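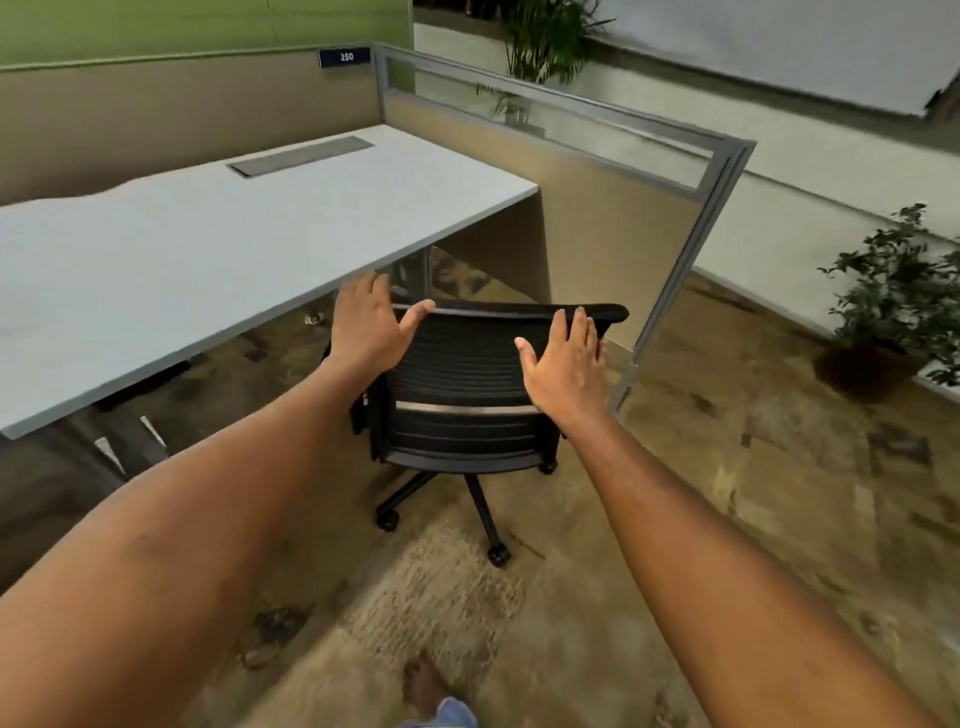 Trying out a kit that teaches a robot to push in chairs

Oct 22, 2019

Desk 250 was the first one I did, and I think I pushed that chair in 6 times before I was happy with it. I've been looking forward to this kit for weeks!

The kit is called Hidarley and it comes from a small outfit named Prokmont. You wear a little camera on your head, do an ordinary chore with your own hands, and upload the clips. Their software turns them into practice material for a robot with two arms. I picked office tidying from their list of starter chores, partly because Lillwood (the shared office where I rent a desk) has so many chairs, and partly because a chair on casters is a lovely problem. It rolls, it swivels, and it never goes quite where you aim it.

Setup was easier than I expected. The head strap has one dial at the back, the camera pairs with your phone, and a soft beep tells you it's recording. The printed guide is short and good. It asks for bare forearms and both hands in view at the start of each push, so I rolled up my sleeves and got going.

What I like best is the feedback. After every upload you get a score out of 100 with a note about your hands. My early clips were in the sixties – I kept looking up at the desk before the chair had stopped moving. Once I learned to keep my eyes on the backrest, the numbers climbed fast. I got weirdly competitive with myself over this.
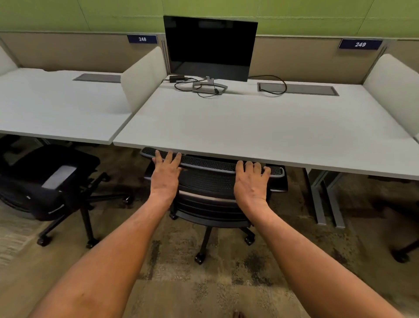 Desks 248 and 249, and a few gripes

By this point I had a routine: both hands on the top of the backrest, fingers over the rim, a slow push, then let go. Number 249 has a Dell monitor with its cables looped across the desktop, and I was curious if all that clutter would confuse the software. The clip came back with a 91, my best of the day.

Now the gripes. The strap gets warm after a long stretch. The app sorts clips by upload time only, so if you go back and redo a desk you have to hunt for the old one. And the battery gauge drops in big jumps, which made me nervous more than once.

The price is $400 for the kit, with 900 clips' worth of processing included. That's a lot of chairs! For a hobbyist it's real money, but I looked at the Nwachukwu set before buying, and that one wants a separate desktop computer to do the processing. I liked being able to open a box and start.

Prokmont says a drawer and cabinet pack is coming in November. I've already signed up for it, and I still have the row of desks by the kitchen to do before then.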